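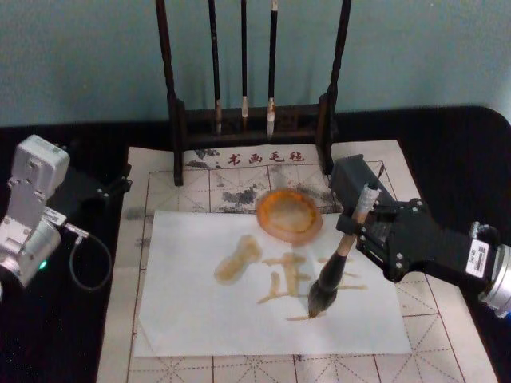
Calligraphy table check, room 6

Fill this in at the start of term and again in May. Comments are from the last round and can stay on the sheet until somebody has a better one. Mark each line OK, WATCH or FIX.

1. Table and wall

Table steady when leaned on: OK
Black top wiped, no dried ink under the felt: OK
Rack standing well back, clear of elbows: OK
Comment: The dark top against that plain wall is a joy to work at. Please don't pin anything up behind the rack!

2. Brush rack (asset no. 1547)

Both upright posts firm in the base: OK
Top rail doesn't twist when a brush is lifted off: OK
Carved scroll ends free of splinters and chips: OK
Pegs tight, each one tried with a finger: WATCH
Comment: What a lovely thing this is. The curling ends of the top rail collect dust in the deepest parts of the carving, and so does the openwork panel down by the brush tips, so take a dry, soft paintbrush to both. No polish, it gums up the cut-outs. One peg turned a little when I tried it, so have another go at it next time before anyone reaches for the glue.
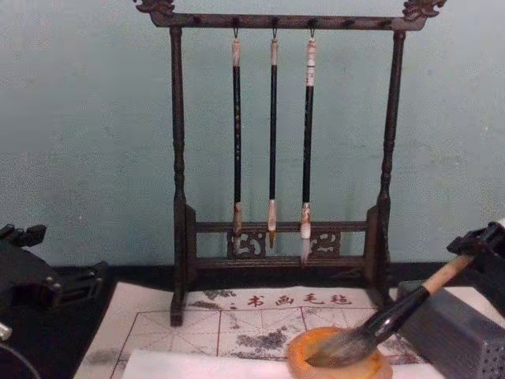 3. Hanging brushes

Loops sound and seated on their pegs: OK
Tips pointing down and hanging free: OK
End caps and ferrules tight on the handles: WATCH
Hairs checked for shedding: OK
Comment: Three brushes up, and such a nice spread of sizes, from the slim one in the middle to the thicker one on the right, with its banded cap and pale tip. The ferrule on the left-hand one looks a bit worn, so give it a gentle twist and take the brush out of use if anything moves. Rinse until the water runs clear, shape the tip with your fingers, then hang. Never stand them in a pot on their hairs!

4. Felt and paper

Felt flat, no curled corners to catch a sleeve: OK
Grid lines still easy to follow: OK
Stains dry to the touch before paper goes down: OK
Comment: Yes, it's blotchy, and I'm rather fond of that. The squares with their diagonals are perfectly readable and a marked felt does its job as well as a clean one. Paper in the Altus box is down to 80 sheets, plenty for now.

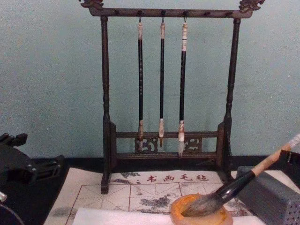
5. Ink and dishes

Dish rims free of chips: OK
Dishes filled shallow only: OK
Ink bottles capped and upright in the Grallent cupboard: FIX
Comment: One cap has split. New one on order from Gimico, bottle wrapped and standing in a tub until it arrives. The little orange dish is a favourite of mine, just the right depth for loading a brush without dripping.

6. Before leaving

Dishes emptied and rinsed
Wet sheets moved to the drying shelf
Lights off by 5

Next round: peg, left-hand ferrule, bottle cap.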